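Trernside Wardrobe Project
Progress report to the Mondach Fund, covering spring through the end of June

We are very happy with how this period has gone. The clothing rental library is open, people are using it, and the summer dresses have been out the door more than they have been on the rail! Most of what we promised in the grant application is done, and the two things that are late are explained further down.

Lending

The library made 69 loans between opening and the end of June. Occasion dresses went fastest, which we expected, but the demand for ankle boots caught us off guard. One black pair in a size eight had a waiting list for the whole of May. Linen jackets were slow at first and then picked up once we moved them to the front window and showed them over a printed midi dress. We now have 100 pieces tagged and ready to lend, and 11 more waiting on repairs (mostly zippers and one badly torn lining).

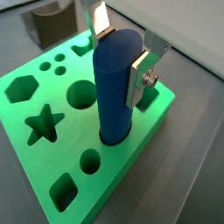 Blue cylinder in the green shape-sorter board.

Styling evenings

The styling evenings are the part we would most like to keep going. People bring one thing from home that they never wear and we build three outfits around it from the library stock. The best one so far started with a mustard cardigan and ended with half the room trying on wide belts. We had planned to run these monthly, but the April session filled so fast that we added a second one in May and another in June. Steiner lent us two full-length mirrors and a steamer, and we have asked to hold on to both through the fall.

Stock and suppliers

Stemar has agreed to pass on end-of-season samples, starting with knitwear. The first boxes were due in June and are running late. We have pushed the fall lookbook back by a month to match – there is little point in shooting it without the sweaters. Sizes are still our weak spot. We have plenty in the middle of the range and not enough above a 16, so the next round of buying will go there first.

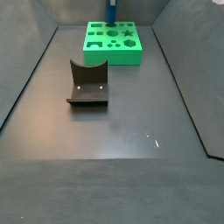

Green block and black bracket on the gray work surface.

Money

We are under budget on fittings and over on dry cleaning. Silk and anything with beading costs more to clean than we allowed for, and we would like your approval to move $500 from the fittings line to cover it. Rental fees are coming in a little ahead of plan and go straight back into repairs.

Next period

– Finish the 11 repairs and get those pieces on the rail
– Shoot the fall lookbook once the Stemar knitwear arrives
– Buy larger sizes, starting with coats and dresses
– Try a boots-only weekend before school starts
– Put the booking calendar online (late, now planned for August)

The coats are what we are most excited about. There is a camel wrap coat in the back room that every one of us has already tried on, and it will be first on the rail in September.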